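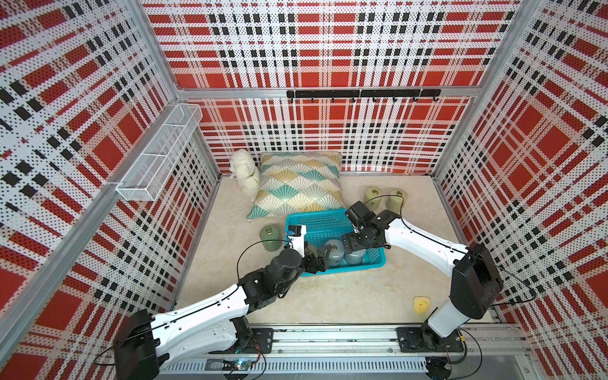
Can a machine put the kitchen things away yet? Some of them, slowly, if a person has laid everything out first and stays close by.

Mar 31, 2026

Long day in Ilport. Sorcha Geraghty had the pair of arms going when I got in. Canisters and the turquoise basket again. I would like to see it done with the lids loose, the way they are at my house.

Read the Skonent paper over lunch. They say 2000 practice runs before they trust a chore, and we have 753. Bernadette Conneely thinks the number matters less than how much you change between runs. I think she is right, but changing things takes time and we are paid through July.

My own view is the same as last year. Folding towels, maybe. Wiping a counter, maybe. Unloading a dishwasher with a wet glass in it, no. My sister in Plelville asked what one would cost her and I said to buy a better dishwasher.

Wrote up notes until six. Bus 40 was late. Soup for supper, then did the dishes myself and swept under the stove. Need to call about the heater tomorrow and bring back Bernadette's extension cord.

Print this entry | E-mail this entry

Get new entries by e-mail. Sign up for the newsletter.

Contact | Copyright 2026 | Back to top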